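Product Review: Somley Resume Builder, Professional Plan

Reviewed for the Aletden Career Resource Center by Nkechi Shehu

Somley is an online service for writing resumes and cover letters. The Center was asked by several of its members whether the paid plan offers enough beyond the free one to justify the cost. The Professional Plan was used over a period of 60 days to prepare applications in office administration, warehouse supervision and retail management.

Setup and Import

An account can be opened with an email address. New users may begin with a blank form or upload an existing resume, which the service then divides into sections. The import handled plain, single-column documents well. Resumes with two columns gave poor results, and job titles were placed under the wrong employer in more than one case. Users with such a resume are advised to copy the text in by hand.

The form asks for work history first and education second. This order can be changed in the settings menu, although the option is difficult to find and is not mentioned in the welcome guide.

Writing Suggestions

Somley's main feature is its suggestion panel, which proposes wording for each position listed. Suggestions for common office roles were clear and used terms that employers include in their postings. Those for warehouse and production work were noticeably weaker. The panel repeated the phrase "results-driven team member" across unrelated jobs, and it offered a forklift operator three separate lines on customer relations.

The personal summary is limited to 890 characters. The limit is reasonable, but the counter appears only after it has been exceeded.

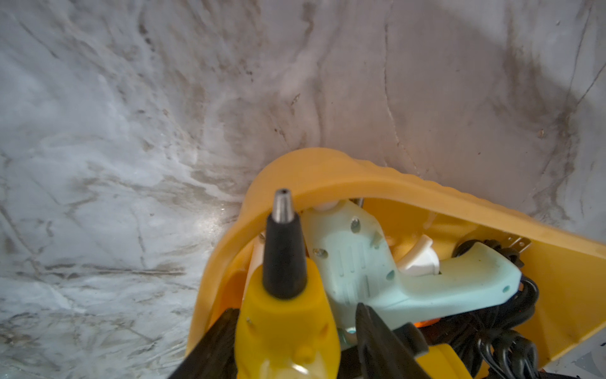 Yellow-orange tray on a white marble-patterned surface.

Templates and Export

The Professional Plan includes 188 templates. Many differ only in accent color or in the position of the contact details, and the filter for "simple" layouts returns a large number that contain sidebars and rating bars. The Center does not recommend rating bars for language or software skills, as they give a hiring manager no usable information.

Files may be exported in PDF and in an editable text format. The PDF files kept their spacing when opened on different computers. The editable files did not, and dates aligned to the right margin often moved to the next line. Members who must submit an editable file should review it before sending.

Comparison With Similar Services

The Center has previously reviewed Ferkis and Kopecký. Ferkis has a smaller selection of layouts but a better import tool, and it keeps earlier versions of each resume. Kopecký is intended mainly for academic applicants and allows entries of up to 2,000 characters. Somley is the easiest of the three for a first-time user.

Billing and Support

The plan renews automatically. Cancellation is completed on the account page and took effect without delay during our review. Two questions were sent to customer support. The first, on section order, received a full answer the next business day. The second, regarding the import of two-column files, received a standard reply with a link to the help pages.

Recommendation

The Professional Plan is suitable for applicants in office and retail positions who need several versions of a resume within a short time. Applicants in skilled trades will gain little from the suggestion panel and may find the free plan sufficient. Members may request a printed comparison of all three services at the front desk.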